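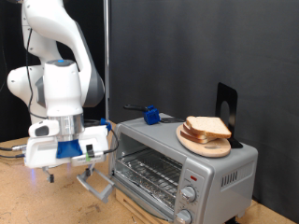 Maritza Arango would like the planner to stop being so sure of itself. She said as much, cheerfully, at the start of the Algate team's open afternoon, and by the time the coffee ran out most of the people in the room had come around to her way of thinking. A robot arm that meets an oven door, she argued, ought to treat its own first guess about the hinge as a guess, and keep checking it for as long as its fingers are on the handle.

That idea is at the heart of Algate 2, the new release of the motion planning and control software that the group at Prurevside has been putting together since April. It went out on 2023-12-06 to the labs and small workshops that already use the earlier version, and anyone else who would like to try it can ask for a copy through the Prurevside front office, where they will be very glad to hear from you.

For readers who haven't followed the project, Algate takes what an arm's camera reports, works out where the useful parts of an object are, and turns that into a path the arm can follow without bumping into anything along the way. The first version did this well enough for picking things up and putting them down. Doors, drawers and lids were another matter, and the people who wrote in last winter were kind but firm about it. A door moves along an arc, and if the software has the center of that arc wrong by even a little, the arm ends up pulling against the hinge. Most arms will then stop and complain, and a few will go on pulling, to the sorrow of whoever owns the appliance.

The new version handles the job in stages. Before contact, it makes an estimate of the hinge line from the camera view and plans a short opening move, never the whole swing at once. Once the fingers are touching, the controller goes soft in the directions it is least certain about and stays stiff in the ones it trusts. The small sideways forces it feels along the way are fed back into the hinge estimate, and the rest of the path is planned again from wherever the door happens to be. All of this goes on in the background, and a person watching would mostly notice that the arm seems less stubborn than it used to be.

The kitchen tasks have been a good teacher, the team says. A toaster oven packs a surprising amount of trouble into a small box, with a door that tips down toward the arm, a handle that sticks out where a finger can catch it, a shiny case that confuses depth cameras, and very often something resting on top that the planner has to keep clear of. The group ran 300 door trials while tuning the new controller and kept the full logs from every one of them, the embarrassing ones included. Those logs come with the release, so that other groups can replay them and see where the estimate drifted and how soon it was pulled back – or, in a handful of early runs, wasn't.

Replaying them is a good deal easier than it was, thanks to a viewer called Furtado, which began as a weekend project and has become the part of the package that people seem fondest of. It lines up the camera images, the joint readings and the planner's own picture of the world on one timeline, and lets you drag back and forth through them. You can stop at the moment a plan was thrown away and read, in fairly plain words, why it was. New users are encouraged to spend an hour in it before they change any settings at all.

There are still some rough spots, and the release notes are open about them. Setting up a new gripper takes longer than it should. Glass doors are hard going under bright lights, and the advice for the moment is to let the camera find the handle and leave the pane out of it. Sliding doors are supported, although they have had much less testing than hinged ones.

Next on the list is a shared collection of task settings, called Drirkasden, where users will be able to post what worked for their own ovens, cupboards and drawers. The aim is to have roughly 1,000 entries in it before the following release, and the first 14 are already up. Contributions of any size are welcome, and so are questions, which the team tries to answer within a couple of working days.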